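搜索：输入关键词 搜索

1/
好久没冒泡了，上次发长串还是去年11月刚学会坐369路公交的时候……今天2022年5月14日，星期六，换寄宿家庭的日子，箱子已经拖进新房间了，人坐在地毯上不想动，那就来写一串。想到哪写到哪，顺序肯定乱，见谅！

2/
先给新来的朋友补一句：我在Sarkdale做交换生，一学年，中途要换家庭。有人一年换三家，我们这边的安排是换一次。之前住Bellamy家，今天开始住在镇子另一头，靠河。对，就是那条我拍过很多次鸭子的河。

3/
好多人私信问我是不是跟原来的家处不好才换的。没有没有没有！！这是项目本来就定好的，出发前的说明会上就讲了，我妈还在本子上画了重点。每次解释都觉得像在替谁澄清绯闻。

4/
今天早上Jamie Bellamy（我的接待爸爸，现在该叫前接待爸爸？好奇怪）煎了一大盘蘑菇。他知道我不爱吃焗豆，煎蘑菇是我俩达成的长期协议。我吃到第三片吐司的时候突然有点咽不下去，就假装去看窗外有没有下雨。外面大太阳。

5/
收拾行李这件事我要单独骂一下自己。来的时候2个箱子，合得上，还能塞进一包我妈硬给的红枣。现在同样的箱子，坐上去都合不上。我明明没买什么啊？？然后从床底下掏出来一双雨靴、一只充气火烈鸟、五本二手店的侦探小说。

6/
火烈鸟是去年学校筹款活动抽奖抽来的。没有气的时候很小一坨，我一直跟自己说带得走。带得走的。妈你看到这条先别评论。

7/
给明年要来的学弟学妹：换家庭之前两周就开始理东西，别信自己“前一晚搞定”的能力。我前一晚搞到凌晨，早上袜子还是穿的不一样的两只。

8/
还有，冬天的大衣能先送过去就先送过去。我是Jamie上周去新家那边买木料的时候顺路帮我捎的，省了好大地方。问一句而已，我居然别扭了好几天才开口，总觉得麻烦人家。他说“你早该问了，我后备箱空着呢”。

9/
说到开口问。这大半年我最大的长进应该就是这个。刚来的时候洗衣机不会用，我手洗了三个星期的衣服！三个星期！因为觉得问这种事很丢脸。后来是接待妈妈看见我暖气片上挂得满满当当，才把我领到机器前面，按钮一个一个教。
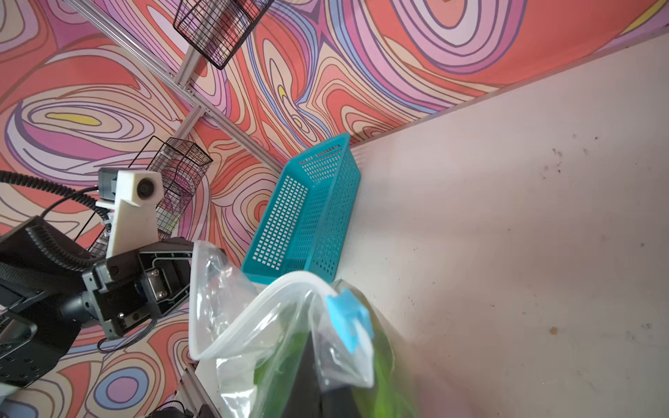 她教的时候我还拿手机备忘录记了，后来发现只用得到其中一个程序，别的从来没碰过。备忘录今天翻出来看，第一行写着“门要用力关，听见咔一声”，底下还画了个小图。

10/
新家的洗衣机门一推就关上了，轻得我不放心，站那儿等了半天咔。

11/
讲讲搬家路上。新旧两家开车一小会儿就到，按说没什么可讲的，可是Bellamy家全家都上车了，连狗也上来了。狗坐我腿上，一路朝我脸上喘气。到了以后它第一个冲进别人家的院子，把人家的花盆撞倒了。我进门的第一句话是对不起。

12/
新接待妈妈说花盆本来就想换的。我不太信，但是很感激她。

13/
新家是三代人一起住，奶奶住楼下那间朝南的。奶奶耳朵不太好，我英语口音又重，我俩第一场对话大概是这样的：我说很高兴认识您，她说厨房在左边。我说谢谢。然后我真的去厨房看了看。

14/
然后她跟进来给我倒了杯茶。所以你看沟通还是很顺利的嘛。

15/
茶的问题：Bellamy家是先放奶，这家是后放奶。我今天下午在两派之间站了队，具体哪派就不说了，怕以后两边都回不去。

16/
有人问换家庭难不难。我觉得难的都是特别小的东西。比如夜里上厕所，原来那家我闭着眼睛都能走，第几级楼梯会响都知道。今天晚上我大概要开手电了。又比如冰箱里哪些可以随便吃，上一家我花了一个月才搞清楚最上层的奶酪是接待爸爸的命根子。

17/
这次我学乖了，进门一小时之内就问了冰箱。答案：除了写着名字的都能吃。奶奶的布丁写着名字，三盒，每一盒都写了。

18/
把我列给新家的“第一天要问的问题”放这儿，拿去用：
几点吃晚饭，不回来吃要提前多久说
洗澡有没有避开的时间段
无线网密码（别笑，上次我用了两天流量）
鞋脱在哪儿
宠物能不能上床
客人来了我要不要下楼

19/
最后那条是Tomoyo Sugiyama教我的。她在隔壁的Fledon交换，有一回家里来亲戚，她怕打扰就一直待在房间，结果人家以为她生气了，第二天全家小心翼翼地跟她说话。她说那天早饭安静得能听见吐司弹起来。

20/
Tomoyo现在住的那家对她特别好，就是家里有四个弟弟妹妹，轮流敲她房门。她最近发明了一个系统，门把手上挂红毛线就是在学习，挂绿毛线就是可以进来。最小那个学会了自己换毛线。

21/
哦对，这周还有另外一件大事，差点忘了写！！周三晚上我做了离开前的那场报告。就是每个交换生都要给当地的人讲一次自己家乡的那种。来了多少人我没数，反正后排有人站着，我从讲台望过去手心全是汗。

22/
我讲的是我外婆家那条街。本来准备的是很正经的版本，人口啊气候啊历史啊，自己练的时候差点把自己讲睡着。Máté Farkas听我练了一遍，听完很诚恳地问我：你喜欢这个地方吗？

23/
……被问住了。

24/
Máté是匈牙利来的，跟我同校，比我早到几天，所以一直以前辈自居。他自己的报告讲了二十分钟他爷爷怎么煮鱼汤，中间有一段用匈牙利语骂邻居，大家听不懂但笑得东倒西歪。我想那我也讲吃的好了。

25/
所以我就改成了早上五点钟的那条街。卖豆浆的，修鞋的，把收音机开得震天响的理发店，外婆提着篮子跟每个人吵价钱，吵完又站着聊半天。我把外婆砍价那段用方言学了一遍。提问环节有位老先生举手，问葱到底有没有送。

26/
送了。外婆出手没有不送葱的。

27/
讲完下来腿是软的，Máté塞给我半个Tomaszewski的罂粟籽卷（镇上那家面包店，我发过不止一次了），我两口就没了。另外半个他自己路上已经吃掉了。好朋友就是会给你留半个，你不能要求更多。

28/
Tomaszewski的营业时间我也一并回答一下，私信里问的人好多：周一不开。周一不开。周一不开。我顶着大风去过，连着两个周一。

29/
报告的事还有个后续。有位太太散场后来找我，说她很多年前家里接待过一个日本男孩，叫Yasuo Tsuji，到现在每年圣诞都还寄卡片来，去年的卡片上印着他自己的小孩。她说的时候一直拉着我的手。我当时还挺镇定，回到车上就不行了。

30/
Bellamy家在车里集体假装没看见，把广播调大了声。播的是羊毛价格。我现在对羊毛价格有一点了解。

31/
好了讲点不那么煽情的。月报！我又拖了！项目要求每个月交一篇，1,000字，写这个月做了什么、学到什么、遇到什么困难。四月的我到现在还差个结尾，五月都过一半了。

32/
负责收我们月报的老师人很好，催稿邮件的标题只写一个问号。上个月是一个问号，这个月收到的是2个。我懂的，我今晚就写，发完这串就写。

33/
（去厨房拿饼干，回来继续）

34/
回来了。奶奶还在楼下看台球比赛，音量和我外婆的收音机有一拼。我在楼梯上站着听了一会儿，有点想家，又有点像在家。说不清。

35/
想家这事也有人问过。我的规律是：节日不怎么想，因为节日有人陪；感冒的时候想，闻到别人家炒洋葱的时候想，还有一次是在公交车上听到后面两个阿姨用普通话讨论电饭锅，我坐过了站。

36/
坐过站那次就到了Fledon，干脆去找Tomoyo，她带我去了学校的手工社团。他们社团老师叫Minoru Morikawa，年纪蛮大了，说话很慢，教我用麻绳编杯垫。我编得歪七扭八，他看了半天说“很有个性”。后来Tomoyo告诉我，他对谁都是这句。

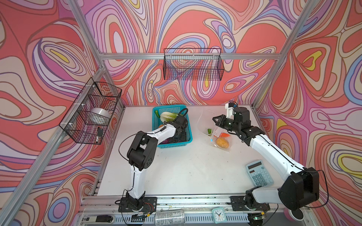 37/
杯垫今天送给新家了，当见面礼。加上从国内带来的最后一包茉莉花茶，还有一张手写的卡片。奶奶拿起杯垫翻来覆去看，问我是不是小孩子做的。我说……是的，一个小孩做的。

38/
关于见面礼再多说两句，这个也是高频问题。来之前我妈准备了一套丝巾，很漂亮，可是我后来发现人家最喜欢的是我做的那顿饺子。所以如果行李空间有限，学会一道菜比带什么都强。调料可以到这边再买，大一点的城里都有。

39/
我做饺子的第一次是灾难，面粉买错了，买成了自发粉。包进去是饺子，煮出来像一锅小包子，还会浮起来撞锅盖。Jamie吃了两盘，说跟他想象的中国饺子一模一样。我到现在也没忍心纠正，他要是哪天去了中国可怎么办。

40/
昨晚在那边的最后一顿也是饺子，这次面粉对了。他吃了一口，说好像没有第一次的好吃。

41/
……

42/
岔开话题，说说我的新房间。窗子朝河，书桌很小，衣柜很大，墙上有上一个住客贴星星留下的印子。床单是格子的，晒过，闻得出来。床头有盏灯，开关在线上，我摸了好久。手机充电线刚好够不着枕头，今晚只能下床关闹钟，可能反而是好事，星期一的第一节是数学。

43/
上学路线也要换了。以前走路去，现在要坐Linent的校车，早上在桥头等。新接待妹妹说司机会等人，但只等他喜欢的人。我问怎么让他喜欢，她说上车要说早安，下车要说谢谢，还有千万别在车上吃橙子。

44/
我记下来了。备忘录第二行，就写在“咔一声”下面。

45/
顺便回答一下要不要带很多校服衬衫：不用。带了也会被洗成粉色的，别问。

46/
还有问英语的。出发前我担心得要死，怕听不懂。来了以后老师讲课大部分能听懂，食堂里同学聊天基本听不懂，语速快还全是缩略的，有一学期我都靠跟着笑来混。比较管用的办法是加入一个有事做的社团，手上有活的时候，听不懂也不尴尬，听着听着就懂一点了。

47/
我参加的是园艺社。说是园艺社，主要工作是跟鼻涕虫作战。现在我的鼻涕虫相关词汇量非常可观，四月月报里写了一整段，删掉的话字数又不够，先留着吧。

48/
社团那边种的豌豆已经爬到架子上头了，我走之前应该能吃到。接待妹妹也在社里，我们以前只是点头之交，她负责堆肥，我一直有点怕她。今天才知道她也一直有点怕我，觉得我不爱说话。我！不爱说话！

49/
刚刚她敲门进来，问要不要看电影，看见我坐在地上发帖，又看了看旁边瘪瘪的火烈鸟，什么都没问，出去拿了打气筒。

50/
火烈鸟现在站在窗台边，占了半扇窗。

51/
Bellamy家发消息来了，是狗趴在我原来房间门口，底下一行字：“它检查过了，你真的没在里面。”

52/
我回了个哭的表情，然后约了下周日回去吃饭。Jamie说带上那种会浮的饺子。行吧。

53/
楼下喊看电影了。评论里的问题我明天慢慢回，关于签证的别问我，去问你们自己的项目老师，我那份表格全是我爸填的。月报……看完电影写。

54/
补一条，刚才有人问奶奶的布丁是什么口味：焦糖。她给了我一盒，还把名字划掉写了我的，拼错了一个字母。

联系作者 | © 2022 版权归作者所有，转载请先留言 | 返回顶部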